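Drive cage (computer case)

A drive cage is a bracket assembly inside a desktop computer case that holds hard disks or optical drives in fixed positions. Most are stamped from sheet steel and perforated with round holes and rectangular slots, which reduce weight, let air pass and accept mounting screws. Cages are either riveted to the chassis or removable. Removable types are held by screws or by a plastic release tab, often brightly colored so that it can be found in a dark case.

Cables from the power supply are commonly routed beside the cage toward the motherboard. When a cage is taken out, the cables should be unplugged at the drive end first. Tool-free cages became common in office towers, where drives are replaced in large numbers. The Benholm service handbook lists 41 cage patterns, grouped by method of release.

See also: Drive bay; Computer case; Motherboard

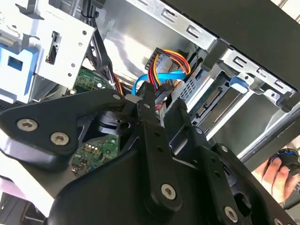 Carmela Segura
Contributing editor, computer hardware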